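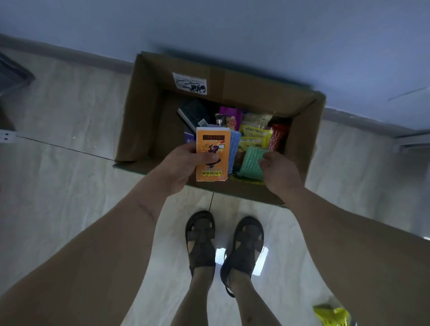
Small towns should stop paying people to move to them.

I say this as someone who lives in one that tried it. Stimstead offered new households a cash grant, paid in two parts, if they bought or rented inside the town limits and stayed three years. The plan brought in 19 households. By the end of the third year more than half had left, most of them within a few months of the second payment. The council called it a learning experience and has now put the same idea back on the agenda for January with a bigger grant.

The argument for the grant is easy to understand. The school has 163 students in a building made for twice that. The pharmacy closed. Every house that sits empty for a winter costs more to fix in spring, and a town with fewer people has to split the same water bill among fewer taps. Something has to be done, and a check is something.

But the people who left did not leave over money. I knew several of them and they said the same things the rest of us say. The clinic is open two mornings a week. The bus to Gresolell runs at 6:40 and comes back at 5:15, and if you miss it you are staying over. There is one place to rent that allows dogs. A family with a small child needs someone to watch the child, and the nearest licensed day care is 50 minutes away when the road is clear.

None of that gets better because a new family has a few thousand dollars more in the bank. They spend it on a second car so they can drive to the things the town does not have.

Somuvska, up the valley, went the other way. It is not a rich place. It has 1474 residents and lost its main employer, the Vasseur mill, before we lost anything. It never offered a grant to anyone. It put its money into a day care in the old post office and a second bus in the middle of the day, and it changed the zoning so that people could rent out the apartment over the garage. That took years and was dull to read about in the paper. The school there added a kindergarten class last fall.

I don't want to make too much of one town. Somuvska is closer to the highway, and that counts for a lot. Still, what it built is used by the people who already lived there, and it will be used whether or not anyone new arrives. Our grant money left town in moving trucks.

There is also the matter of who gets thanked. A woman who has worked at our school kitchen for decades pays the tax that funds the grant and is not eligible for it. Neither are her grown children, unless they move away first and come back. I have heard council members say that this is how incentives work. Maybe so - it is still a strange thing to tell your own residents.

If the council has the money, it should open the clinic a third morning and talk to the bus company.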